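Wiring and Termination of the Sernmont Bench Supply Module
Final Project Report, Electrical Assembly Workshop
Submitted 14th April

1. Purpose of the Project

The purpose of this project was to prepare and connect the low-voltage wiring for a small teaching module used in the first-year course at Sernmont. Earlier versions of the module, known in the workshop as the Munska board, used push-in connectors. These loosened after repeated handling by students. The project group was asked to replace them with screw terminals and to write a procedure that later groups could follow.

2. Materials

Stranded hookup wire with red and black insulation was taken from workshop stock. Screw terminals and washers were ordered from Samarakoon at the beginning of March. The hand tools were a Juko wire stripper, flat pliers, round-nose pliers and a small screwdriver. The total budget was 600 dollars, of which 400 was spent.

3. Preparation of the Wire Ends

Each lead was cut to 300 mm and stripped at both ends. The strands were twisted tightly before bending. The bare end was then formed into a loop with the round-nose pliers, sized to pass over the terminal screw. A loop was accepted when it was nearly closed and lay level on the washer. Leads with nicked insulation or broken strands were cut back and prepared again.
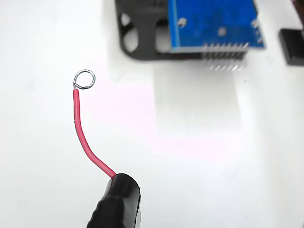 The direction of the loop proved more important than the group had expected. A loop placed clockwise under the screw head is drawn inward as the screw turns, while a loop placed the other way tends to open. Several early leads were fitted the wrong way and had to be removed. The written procedure now states the direction at the start of the step – in the first draft it appeared only in a note at the end.

4. Testing

Every finished lead was checked for continuity and then given a light pull by hand. A sample connection was fastened and released repeatedly over two workshop sessions. It was still holding when the test was stopped at 799 cycles, at which point the screw slot had become too worn to use. The group considers this sufficient for classroom service, although only one connection was tested in this way.

5. Remaining Work

The black leads for the second module have been cut but not yet stripped. The terminal labels also need to be reprinted in a larger size. The procedure sheet should be tried by students who did not take part in the project – some of the steps on bending assume practice with the pliers. Unused washers and terminals have been returned to the parts cabinet, second drawer, with the Samarakoon packing list.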